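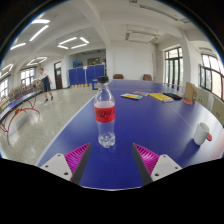
Looking after a painted table top

Last updated: September
Filed under: Workshop & Games Room > Surfaces

A matt painted top marks more easily than a varnished one and is harder to put right. The paint film is thin and has no gloss coat over it, so anything that polishes the surface leaves a shiny patch that shows from a low angle. The notes below apply to indoor table-tennis tops, painted hobby benches and similar boards. They don't apply to outdoor melamine tops, which will take stronger cleaners.

Dust first

Dry dust is the main cause of fine scratches. Take it off with a soft brush or a clean microfibre cloth, working from the centre line outwards, before any water goes near the table. Shake the cloth outside at least once during the job. A vacuum cleaner with a brush head is fine on the frame and legs, but the hard rim of the head should be kept off the paint.

Mixing the wash

Use 700 ml of lukewarm water with a few drops of plain washing-up liquid. No vinegar, no bicarbonate, no furniture spray. Silicone sprays are the worst of these: they make the top slippery, they alter the way a ball comes off it, and they stop touch-up paint from sticking later.

An old drinks bottle will do for mixing, provided it has been rinsed until no froth forms. Add the water first and the soap last, then turn the bottle over slowly a few times. Shaking it gives a bottle of foam and very little wash. Mark any bottle used for cleaning with tape and a thick pen, and keep it away from bottles people drink from.

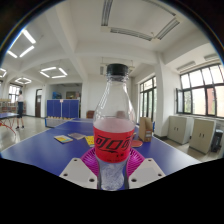 Damp the cloth, wring it hard, and wipe in straight lines along the length. The cloth should leave a film that dries within a minute. If it leaves beads, it is too wet. Pay attention to joints and edges, where water gets under the paint and swells the board. Swelling in chipboard doesn't go down again when it dries.

Go over the same section with plain water and a second cloth, then dry with a third. Soap left on a matt surface picks up dust quickly, and the top will need cleaning again far sooner than it should.

Joints and levels

Where several tops are placed end to end, check the joints after cleaning and again after the room has been heated for a day. Boards move. A 1,360 mm straight edge laid across each joint will show a step at once; hold a torch behind it and look for light. Anything over 2 mm should be taken out at the leg adjusters. Start with the leg nearest the joint and turn it a quarter at a time, checking after each turn.

Do not pack a low leg with folded card. It compresses, it slips, and on a washed floor it rots. Hard plastic shims are cheap. We have used the Griken ones for several years and the only fault is that the thin ones split if they are hammered in.

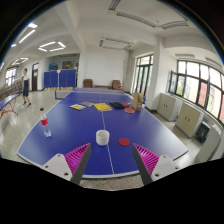

Long blue top with white border and centre line.

White lines

Lines are usually either painted or taped. Painted lines get the same wash as the rest. Taped lines lift at the ends, and rubbing across them makes it worse, so wipe along the tape only. A lifted end can be stuck down with a small dab of contact adhesive applied with a cocktail stick. Press for a minute under a smooth block and leave it overnight.

Small chips

For a chip smaller than a fingernail:

- Brush out loose paint.
- Rub the edge down with 320 grit paper wrapped round a pencil rubber. Keep within the chip.
- Wipe with a barely damp cloth and let it dry fully.
- Fill if the board is showing, in two thin coats, flattening each one.
- Dab on matt touch-up paint with a fine brush. Two light coats cover better than one thick one.

Matching the colour is the awkward part. Blue tops fade, and paint bought to the original shade will look dark for the first year. Cinier sell a small tin in a mid blue that is close enough on older tops. Try it on the underside first — it dries a shade deeper than it looks on the brush.

Drinks

Full bottles do less harm than wet ones. Condensation runs down the side, sits in a ring under the base and softens the paint if left for an afternoon. Cork or felt coasters soak it up. Rubber ones should be avoided, as some kinds stain paint permanently. Keep caps on between sips, and wipe a ring as soon as it is seen. An old ring that has gone pale will sometimes fade after a few warm days. Scrubbing it will leave a shiny spot in its place. 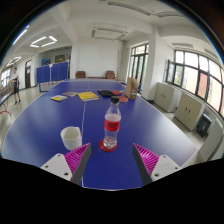
Bottle on a round red coaster, cap on.

How often

Dust weekly in a room that is used daily. Wash around once a month, more in winter if people come in with grit on their sleeves. Check levels each time the heating goes on or off for the season. Covers should only go on a fully dry top.

Related pages
Getting wax off a painted bench
Ogbonna folding trestles: replacing the hinge pins
Which cloth for which surface
Damp in the Bretevdale hut, part two
Storing part-used tins of paint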